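Buscar en la web
¿Qué quieres saber? Buscar

¿Hay un cerebro dentro del ordenador?

Tiempo de lectura: 2 minutos

Seguro que lo has oído mil veces: «el procesador es el cerebro del ordenador». Lo dicen los libros, lo dicen los vídeos y a lo mejor lo dice también tu profe. Pero ¿es verdad? Vamos a desconfiar un poco, que para eso sirve la ciencia.

Un cerebro aprende, se asusta, se aburre y se acuerda del olor de la tortilla. Un procesador hace cuentas. Las hace rapidísimo, eso sí – muchos millones en un segundo –, pero no sabe para qué sirven. Si le mandas sumar 2 y 700, suma. Si le mandas hacer lo mismo hasta mañana, no protesta. ¿Tú conoces algún cerebro así?

Otra frase sospechosa: «la memoria del ordenador es como la tuya». Pues depende. La memoria RAM se parece más a una mesa de trabajo. Encima pones lo que estás usando ahora, y cuando apagas el ordenador la mesa se queda vacía. Lo que quieres conservar va a otro sitio, al disco. Por eso se pierde un dibujo que no has guardado, por muy bonito que te haya quedado.

Y los cables, ¿son las venas? Tampoco me convence. La sangre da vueltas y vuelve al corazón cargada de cosas distintas. Por unos cables del ordenador pasa la electricidad que necesitan las piezas y por otros viajan los datos. 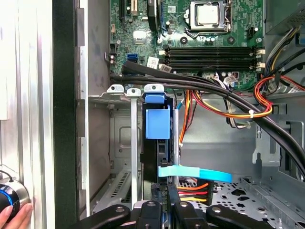 Una torre de ordenador abierta. La placa verde es la placa base; la pieza plateada del zócalo, el procesador. El cable azul claro es un cable de datos SATA.

Fíjate en las ranuras negras y alargadas que hay junto al procesador: son las de la memoria. Los cables rojos, naranjas, amarillos y negros llevan la corriente. ¿Y los colores son un adorno? No. En muchas fuentes de alimentación, el amarillo lleva 12 voltios, el rojo lleva 5 y el naranja, 3,3. El negro es el cable de vuelta. Aun así, no te fíes solo del color: quien repara ordenadores lo comprueba con un aparato de medir.

También se dice que un ordenador con más memoria siempre va más rápido. A veces sí y a veces no se nota nada. Una mesa enorme no te ayuda si solo tienes que hacer una suma.

¿Quieres investigar por tu cuenta? Pide a una persona adulta que abra contigo un ordenador viejo que ya no se use. Tiene que estar desenchufado. La caja metálica de la fuente de alimentación no se abre nunca, ni siquiera entonces, porque puede guardar electricidad dentro.

Después dibuja lo que encuentres y pon nombre a las piezas que reconozcas. Si no estás seguro de alguna, escribe un signo de interrogación al lado.

Texto: Imani Mercado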